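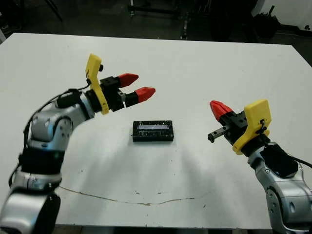
Mio Yagi commented: Does your fingernail catch when you drag it across the line? Try it in a few places, going front to back. Everything else depends on that, so I'd do it before buying any kind of cleaner.

Thin brown line across a white tabletop – crack or stain?
Posted by Birthe Ragnarsson, 28th June
Sotia Home Help > Furniture > Tables and desks
282 views

I have a large white table with a smooth matte top. I got it used with the label already gone from underneath, and the seller thought it was a Plunutby but wasn't sure. I don't know what the top is made of. It could be painted, it could be some kind of coated board. It doesn't feel cold like stone and it doesn't sound hollow when I knock on it.

There's a thin brown wavy line running across the front half of it, side to side. It isn't straight like a knife cut and it isn't a ring like you get from a cup. There are also small dark specks near it. I first thought the line was a hair or a piece of thread and tried to pick it up.

So far I've tried a damp cloth, dish soap in warm water, and a white eraser. The soap did nothing that I could see. The eraser may have made one stretch a little paler but I could be talking myself into it.

I'd like to know whether this is a crack in the top or something that got spilled or dripped on it. If it's a crack, does it need to be sealed? The table gets used every day and things do get spilled on it. I'm not trying to make it look new. I mainly don't want it to get worse.

Edited to add, for Mio: I did the fingernail thing. It catches slightly on the left part of the line and I can't feel anything on the right part. So I'm not sure what that tells me.

3 replies

Nilton Betancur

Probably a stain. Use bleach. I had a brown mark on a white kitchen counter and bleach took it out in 10 minutes. Just leave it on and wipe it off after.

 Kohei Mizuno: Please don't do this on a top you can't identify. If it's painted, bleach can yellow it or leave a dull patch, and then you have a big mark in place of a thin one. And if part of the line is open, the liquid goes down into whatever is under the coating.

 Nilton Betancur: Worked on mine, but OK, mine was a counter.

Yoshinori Morikawa (marked as most helpful)

If the nail catches on one part and slides over the rest, I would treat the whole line as a crack in the surface coating, with dirt in it. A fine crack often has one end that has opened a bit and another end that is still too tight to feel. The brown is usually coffee, tea, or plain grime that went in with the wiping water. That would also fit with soap doing nothing, because the color is sitting lower than the cloth can reach.

It could still be a dried drip that ran along the table. Dried drips can catch a fingernail too. You can tell them apart this way:

Put the lights off and hold a flashlight almost flat against the tabletop, a little way back from the line. Look from the other side. If the line stands up, even by a hair, you'll get a bright edge on the side facing the light. If it's a groove, the bright edge is on the far side. Do this on the left part where you can feel something.

If it stands up, it's something on the surface. Lay a cloth wrung out in warm water over 30 cm or so of it, leave it for a few minutes, then push at it with the edge of an old plastic card. No metal scrapers. Matte surfaces go shiny where you rub hard, and you can't undo that, so stop once you've got most of it.

If it's a groove, stop putting water on it. Let the table dry out for a couple of days and brush along the line with a dry toothbrush. Then look under the table in the same place. If there is a matching line underneath, the board itself has split, and filler on top won't hold it for long. You'd want a batten screwed across the underside first. If the underside is clean, it's only the top layer, and you can seal it.

For sealing I use Florkelex white in the small tube. Press it in with a card, wipe the excess off across the line (not along it, that pulls it back out), leave it overnight and do it again if it has sunk. It comes in 2 whites. The warmer one looks yellow on most tables, so try a dot near the edge before you do the whole thing.

Expect to still see a faint line when you're done. The brown has most likely gone a little way into the sides and the filler doesn't cover that.

The specks I can't help with much. If they come off with a dry cloth they're crumbs or dust. If they don't, do the flashlight test on those as well, as they might be little chips along the same crack.

 Birthe Ragnarsson: Thank you. Flashlight says groove on the left side, with the bright edge on the far side like you said. On the right I can't get it to do anything. Underneath is clean as far as I can tell. Some of the specks wiped off and some didn't. I'll let it dry and order the filler.

 Yoshinori Morikawa: Good. Do the left part only, then. There's nothing on the right for the filler to sit in.

 Mio Yagi: Would clear nail polish work for the tight end?

 Yoshinori Morikawa: It seals, but it dries glossy and the top is matte, so you'd see a shiny stripe every time the light hits it. I'd leave that end alone and check it again at the end of July. Put a small pencil tick where the line stops so you can tell if it has moved.

Kohei Mizuno

Agree with the above. One more thing, look at the legs. I had a Fujimoto table with a line like this that kept coming back after I filled it, and the cause was one leg a bit short. Every time someone leaned on that corner the top flexed. I put a felt pad under the leg and filled it one last time, and it has held since. Press down on each corner with your palm and see if anything rocks.

 Birthe Ragnarsson: Back right corner rocks a little. I'll put a pad under it before I fill.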